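Fog, Faders and a Very Long Strike

So I promised a few of you a proper write-up of the summer show, and then I slept for most of a week, and then I had a paying job in Kenton, and now it's far enough behind me that I can talk about it without my shoulders going up around my ears. Get a drink. I've got a lot of lighting talk in me.

For anybody new: I design and run lights for small theater and the odd outdoor concert. Small as in I also coil the cable. The July show was a dance piece with a live band, outdoors, in the courtyard behind the old Gratura mill, and it was the first time I've had to light dancers and a drummer who doesn't like being lit (he told me this in the first five minutes, wearing sunglasses, at ten at night).

The courtyard seats 203 if you squeeze. We squeezed. It's a lovely space with brick on three sides and one open side facing the river, and the brick is a gift because it takes color so well. Put a low amber across it from the floor and you get all that texture for free. Put a deep blue on it and it just eats the light and gives you nothing back, so I dropped blue from the walls on day one and kept it for the haze.

The haze! Oh, the haze. Everyone warned me about haze outdoors and I said yes yes, I know, wind. But I figured three walls would hold it. They do hold it, right up until the breeze comes off the river around sunset, and then the whole lot gets scooped up and carried over the back wall into the parking lot. First rehearsal I had these gorgeous beams for maybe a minute and a half and then clean air. We ended up with two machines instead of one, both on the river side, low down, with a fan behind each so the breeze did the work of spreading it. Some nights it was perfect. One night it was soup, and the bass player disappeared for an entire song.

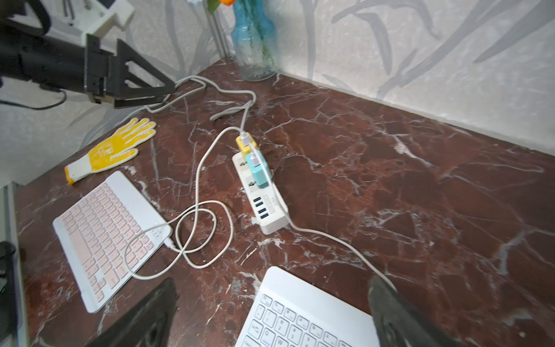
The power situation took up most of my planning. The mill gives you one decent supply in the courtyard and then a couple of ordinary wall outlets in the old office that share a breaker with the coffee maker. I found out about the coffee maker the fun way. After that I put a strip of gaffer tape over the switch with PLEASE NO on it, and the band's manager peeled it off and made coffee, and we lost every one of my floor lights in the middle of focus. So then I ran everything off the main supply, did the math three times, and went nearly all LED.

I used to be snobby about LED. I came up on old tungsten fixtures, and I still think nothing fades out like tungsten, that last bit where it goes orange and sleepy before it's gone. A cheap LED does the bottom of a fade like somebody walking down stairs in ski boots. But the newer ones are so much better, and when you're on a tight supply you can have a full rig or you can have your principles. I kept 4 old tungsten units, hung them on the side booms and used them for the duet and the bows. That's it. The choreographer noticed right away, by the way. She didn't know what had changed, she just said "what's that warm one, can I have more of that," and no, sadly, she could not.

For the band I rented a set of moving heads from Quansah. They're a good outfit, they answer the phone, and they packed the road cases so I could get at the clamps first, which tells me somebody over there has done a load-in. The fixtures were the Griron wash, which I hadn't used before. Nice zoom, quick enough, a little noisy when the fans ramp up. Outdoors with a drummer you'd never hear it. In a quiet black box I'd think twice. The red is great. The green is a bit of a bully and I had to pull it way down in any mix or everybody on stage looked like they'd had bad shellfish.

Ritu Kashyap came on as my programmer and thank goodness. I can program a show, but I'm slow and I mutter. Ritu is fast and she asks the good annoying questions, like "do you want this to happen on the snare or on the breath before the snare?" I wanted it on the breath, and I wouldn't have known that if she hadn't asked. We wrote 251 cues between us. That's a lot for a 70-minute show! A bunch of them are tiny, a side light coming up a hair as somebody turns, but you feel it when they're missing. I know because I skipped one on the second night and the soloist did her whole turn in the dark like a pro and then gave me a look at the interval that I'm still thinking about.

The one thing we fought over was strobe. The band wanted a big strobe hit at the end of the second act. I'm careful with strobe. You need signs at the door, you need to say it out loud in the announcement, and even then I don't like running it long in a courtyard where people can't easily slip out. We got it down to one short burst, at a slow rate, bounced off the back brick so it never pointed at the seats. It looked way better bounced, too. Softer and kind of underwater. The guitarist sulked until he saw the video.

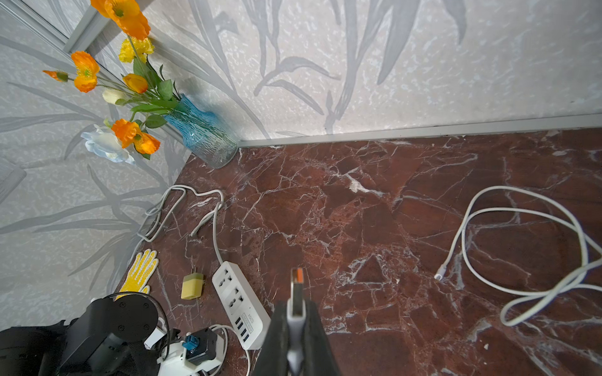

Rain. Of course there was rain. It came on the third night, almost 25 minutes before doors, sideways. Most of my floor stuff was rated for outdoors and I left it alone. The moving heads had domes on and were fine. What I hadn't thought enough about was the connectors. The fixtures can be as waterproof as you like, but if there's a plug lying in a low spot in the cobbles, the plug is your whole problem. I went round on my knees lifting every join up onto little blocks of wood from the mill's scrap pile, then wrapping them, while the stage manager held a golf umbrella over me and told me about her divorce. We opened fifteen minutes late. Wet cobbles under low side light look unbelievable, so if you came that night, you got the best version and I can't take credit for it.

A few notes mostly for myself, in case they save somebody else an evening:

Label both ends of the data cable. Both. I labeled one end of everything, very neatly, in two colors, and then stood at the other end at midnight holding a fistful of identical black cable.

Focus outdoors in the real dark or don't bother. I tried to rough it in at dusk to get a head start and redid every single light.

Bring a headlamp with a red setting. I had a regular one and kept blinding Ritu at the desk, and she started throwing grapes at me.

Check where the moon is going to be. I'm serious. On the last night it came up right over the open side, huge, behind the quiet section, and it was the brightest thing on stage. We brought the backlight down to match it on the fly and it looked like we'd planned it for months.

Strike took until four in the morning. It should have been two, but the truck was blocked in by somebody's hatchback and we had to carry the side booms out through the office, one at a time, around that coffee maker. The rental cases went back to Quansah the next afternoon with everything in them except one safety cable, which I found in my jacket two weeks later and have since mailed back with an apology and a bar of chocolate.

Next up is an indoor thing in the fall, a three-hander in a room with a low ceiling and no wind whatsoever. I've already asked for more tungsten. If any of you have hung lights under a nine-foot ceiling and found a front angle that doesn't put shadows all over the back wall, please tell me in the comments, I'm collecting ideas and so far my best one is asking the actors to kneel.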